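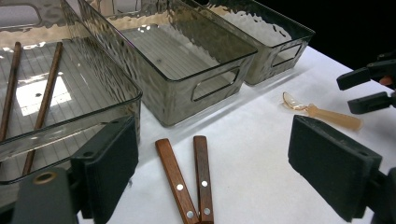 Wemamlow is a two-person shop in Clevden that builds rain barrel kits and teaches people how to install them without flooding the basement. We started in a garage with one downspout and a hacksaw. The garage has since been promoted to a workshop, meaning it has a heater and the lawn mower had to move out. Parts still live the way they always have, sorted into plastic bins on a white table, and if you visit you'll find a pair of long wooden chopsticks in one of them. Lorne maintains that a chopstick is the right tool for getting maple seeds out of a spigot. We sell a brush for this. It is a perfectly good brush.

How we got here

Lorne Gauthier spent 18 years installing gutters for other people and watching all that water run down the driveway to the street. Shinji Koyama was one of those other people. He had a vegetable patch, a water bill he took personally, and a food-grade drum he'd bought from a pickle packer and set on cinder blocks. Lorne came to fix a sagging gutter in July and stayed until dark arguing about overflow hoses. The drum leaned a little more each time it rained and went over the following spring, taking a row of peas with it. The two of them built a proper stand the next weekend, and then the neighbor wanted one.

For a while we called the company Ok Barrels, because that was Shinji's review of the first one. The bank felt this lacked confidence. Wemamlow was the name of the creek behind the garage, or at least that's how it was spelled on the culvert.

What we make

Our main product is the Solletti, a diverter that fits between your downspout and your barrel. It sends water to the barrel until the barrel is full and then lets the rest go down the spout as before. There is a screen on top for leaves and a winter plug for people who remember to put it in. We also sell stands, spigots, linking hoses, lids that mosquitoes can't get through, and the brush.

Most of what we sell goes onto barrels that customers already own or have found. We don't ship barrels. A barrel is a large amount of air, and we tried mailing one once. Look for a used food-grade drum near you and ask what was in it. Olives are fine. Hot peppers linger.

Workshops

From April to October we run a Saturday-morning sort of class on whatever morning suits the group. We take 5 households at a time, and everybody goes home with a drilled barrel and a working spigot. Bring gloves and a car that will fit the thing. We've had to watch a man drive off with his trunk tied shut with garden hose, which he then had to buy.

We also do house calls within 26 miles of Clevden. Lorne looks at the gutters, Shinji looks at the garden, and they disagree in your yard at no extra charge.

Things people ask us

Yes, you can water tomatoes with it. Water the soil and keep it off the leaves and fruit. No, please don't drink it. Yes, it will smell if you never empty it. Check your town's rules before you set one up; Clevden's run to a page and are mostly about overflow.

If a part of ours breaks in the first 5 years, send it back and we'll send you another. If you ran over it, tell us that too. We'll still probably help, and Shinji keeps a list.

Wemamlow Rain Barrel Kits, Clevden | Contact us | Copyright Wemamlow, all rights reserved | Back to top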